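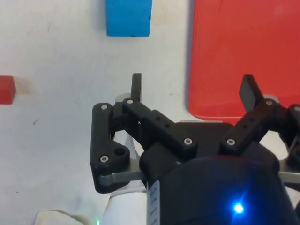

I have been trying to get a white table to look white again for most of a week, and I have opinions now! We bought it secondhand in December, and I was so pleased with it that I ignored everyone who told me pale furniture and craft stuff don't mix. Well, they mix fine, you just have to live with the marks. There are faint gray smudges across the top and one small dark scuff over on the left, about level with the little red block, and that scuff is the one that gets me. The smudges I can forgive. The scuff I see every single time I walk past with my coffee.

So far I've tried dish soap (nothing), baking soda paste (a little, maybe?) and one of those white foam erasers, which did a nice job on a patch near the corner and then crumbled all over my socks. My friend Yurii Dmytriv swears by a dab of toothpaste. I haven't been brave enough. He also swears by putting toothpaste on scratched CDs, so take that however you like.

The other half of the project is color. I had this idea that if the table was going to be plain, then everything that lives on it should be loud, and I'm sticking to it. Red and bright cyan-blue together on a pale matte top make me happy in a way that beige never has. I know it's a bit kindergarten. My sister said exactly that, and then she stood there pushing things into different arrangements for ten minutes, so I think I won.

What I haven't sorted out is where things go at the end of the day. I want one tray for the small pieces, something with a low lip so they don't roll off but I can still slide my hand in, and I keep going back and forth on getting a second one for pencils and tape. Two trays feels tidy. Two trays also feels like permission to own twice as much tape (I already own a lot of tape).

Anyway, the plan for the weekend is to clear everything off, wipe the top down with warm water and a drop of vinegar, and let it dry with the window open. If the scuff is still there after that, it can stay, and I'll park something blue on top of it. Tell me in the comments if you've had any luck with the toothpaste thing, I'm this close to trying it.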